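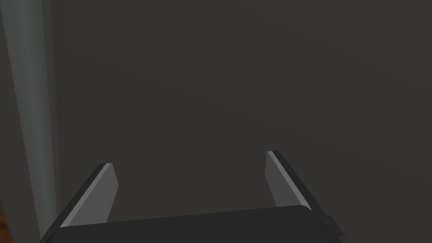

Dark matte finishes have become common in rented homes, and the records gathered for this study allow their upkeep to be considered apart from their looks. The finish was present on shelves, door fronts, window ledges and kitchen units in both housing districts. Tenants often described it as "plain black," yet few surfaces of this kind look the same from one edge to the other. In Figure 1, the wide, nearly black block has a smooth charcoal upper surface and a faint lighter sheen along its top rim. An edge of this type poses a problem for inspection. A pale line may be a thin layer of dust, a worn strip, or nothing more than light falling on the rim, and an inspector standing in a doorway cannot always tell which. The inspection form used by Kevura at the start of the study made no allowance for the difference. Any pale line on a dark surface was entered as "marked."

4.1 Inspection entries and tenant replies

The housing provider Kevura supplied 3,426 inspection entries, covering 267 homes in Ayala and Nurketmont. All entries were made in Remidance, the record system used by its inspection staff. Each entry names the surface, gives its color group, and states whether it was found clean, dusty, marked or damaged. A separate mailing to current and former tenants brought 443 usable replies. The two sources were read side by side, but they were not joined at the level of the single home, as many replies came back without an address.

Dark matte surfaces were entered as "marked" more often than light surfaces of the same use and height. The gap was widest for ledges that faced a window. It was much narrower for door fronts, where light reached the surface from the side, and it could not be seen at all for the inside faces of cupboards. This pattern suggests that part of the gap belongs to the way the surface was viewed and should not be charged to the tenant's care of it. Where the same ledge had been inspected twice in one day by different staff, the two entries often disagreed, and the disagreement nearly always lay between "clean" and "marked." Entries of "dusty" were far more stable.

Tenants gave a different account. Most replies treated fingerprints as the main trouble and mentioned dust only in passing. Several tenants reported wiping dark kitchen fronts daily and light ones when they remembered. A smaller group had stopped wiping dark fronts altogether after finding that the cloth left smears which looked worse than the prints. These replies came mainly from Nurketmont, where the older units have a slightly rougher coating.

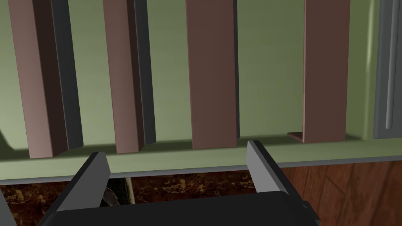 The rougher coating also affects how a smear dries. On the smoother fronts fitted in Ayala, water left on the surface drew together into drops and could be lifted with a second pass of a dry cloth. On the rougher fronts it spread, and the edge of the wet area stayed visible for some time after the rest had dried. Tenants who had lived with both kinds preferred the smoother one, although two of them added that it showed scratches sooner. The inspection entries are of little help on this point. Scratches and smears share a single heading on the form, and staff were not asked to tell them apart.

4.2 Cleaning products

The replies name a wide range of products. Dish soap in warm water was the most common, followed by glass cleaner and by plain water. Furniture polish was used by a minority, and it deserves separate notice. In homes where polish was reported, tenants were more likely to describe shiny patches that would not come off. A matte coating depends on a fine unevenness that scatters light, and polish fills it. The patch is then smoother than the surface next to it and catches the light at a low angle. Further rubbing tends to make the patch larger.

Scouring pads give a similar result by another route. They wear down the high points of the coating, and the change cannot be reversed by cleaning. Kevura's move-out charges in force before September did not separate the two cases. A front with a polish patch and a front with a worn patch were both listed for replacement. It is likely that a number of the former could have been restored with a mild soap solution and several changes of water, though this was not tested in occupied homes.

The written advice given to tenants was short. It told them to "clean all surfaces regularly with a suitable product," and it offered no list. Replies to the mailing show that many tenants took the word "suitable" to mean stronger. Some had bought a new product for the dark fronts and kept their usual one for everything else, when the opposite choice would have done less harm.
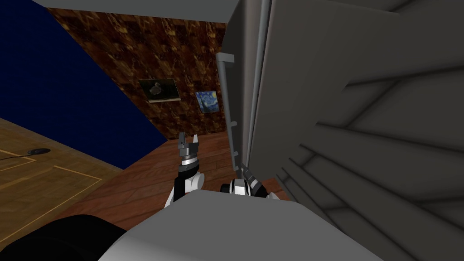 What should a tenant use on a dark matte surface for ordinary cleaning?

A soft cloth, warm water and a small amount of dish soap are enough for most marks, provided that the surface is wiped again with clean water and then dried.

The order of these steps matters more than the choice of soap. Tenants who reported the fewest smears were those who dried the surface at once, whichever product they had used. Drying was also the step most often left out, above all on high shelves and on the tops of door frames.

4.3 Limits of the records

The entries were made for the purposes of housing management, and the color groups are broad. "Dark" takes in black, charcoal, navy blue and deep brown. Navy surfaces were entered too seldom to be treated alone. Lighting was not recorded, and the hour of inspection was left blank in a large share of entries from Nurketmont. Tenants who had been charged at move-out may also have been more willing to reply to the mailing than those who had not, and the replies on smears and shiny patches should be read with that in mind.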